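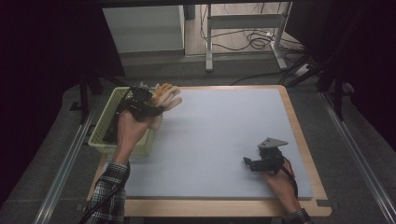

What is Juditz House and who lived there?
A weatherboard cottage with a brick kitchen out the back, now a house museum. Three generations of the Damitz family lived in it, then it sat shut up for years before the local history trust took it on. Most of what's in the rooms was theirs.

March, by Lamai Kaewsai

When are you open?
10 am to 4 pm, last entry 3.15. Closed over winter while the floors get done. Check the noticeboard at the gate if the weather's bad, we do shut in high wind on account of the big gum.

Do I have to book?
Not for a wander round on your own. Tours yes, they fill up. School groups need to book a term ahead, please don't just turn up with a bus.

How long does a visit take?
Most people are through in 40 minutes. Longer if you read the letters in the front hall.

What does it cost?
$5 adults, kids free. Cash or card. The garden is free whenever the gate's open.

Is the furniture original to the house?
Nearly all. The sideboard, the beds and the piano never left. The dining chairs went to a cousin in Fukell and came back in the eighties, minus one. Parlour curtains are copies, the old ones had gone to threads. Linen is swapped over every season so the colour doesn't go.

Can I see upstairs?
There are 2 bedrooms up there and both are open, but only on a tour, and only a few people at a time. Stairs are steep and narrow with a rail on one side. No prams.

What about wheelchairs?
Ramp at the kitchen door. Ground floor is fine except the pantry, the doorway is too tight. Ask at the desk and we'll get out the album of the upstairs rooms.

Why is the wallpaper different in the hall?
Five layers there and we've left a patch of each showing behind the door. The green one is the oldest. Sombat Intarasuk did the uncovering, took him most of a winter with a scalpel. His notes are in the folder on the hall table, have a read.

Can I take photos?
Yes, no flash, no tripods. Weddings in the garden only, see the hire sheet. Garden takes 80 standing.

My family had something from the house. Do you want it?
Possibly! Write first with a photo and what you know about it. Don't leave things on the verandah, we had a box of saucers rained on. We can't take anything without a signed form and we can't give valuatons.

Dogs?
Garden yes, on a lead. House no, assistance dogs excepted.

Is there parking?
On the street. The lane behind belongs to the neighbours, please keep it clear.

Comments

Bev: Lovely visit. Is the tea room coming back?

Lamai Kaewsai: Hopefully after winter Bev, waiting on a new stove

pk_77: My nan cleaned there as a girl, she always said the piano was never in tune. Is it played now?

Lamai Kaewsai: Now and then. Still isnt in tune. Would love to hear more about your nan, drop us a line

Graham T: Sign at the corner is pointing the wrong way again.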